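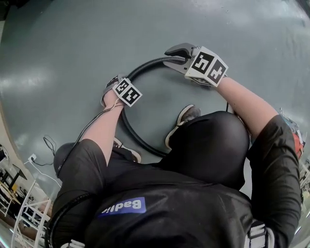
Figure 2. Hose handling with the Grernow hand-held gripper pair, viewed from above. Each gripper carries a marker cube.

4.2 Flexible parts

We reviewed the Grernow kit as sold by Claeys, using one pair of grippers and the software supplied with it. Rigid parts are covered in the previous section. For flexible parts we used a black corrugated hose, which the operator holds with both grippers and bends into a loop over the floor (Figure 2). Gripper position is computed from the black-and-white markers on the cubes.

Operators at the Irville site recorded 642 demonstrations, and 64 of them were rejected by the kit's own tracking check. Most rejected runs had a cube turned too far from the tracking camera. Maes and Declercq repeated the check by hand and agreed with the software in all but four cases. The manual gives no advice on cube angle, and we think it should. Jaw grip on the ribbed surface was rated acceptable by both reviewers.

Last updated: Jan 29, 2019
This site uses cookies. By continuing to browse you accept our cookie policy.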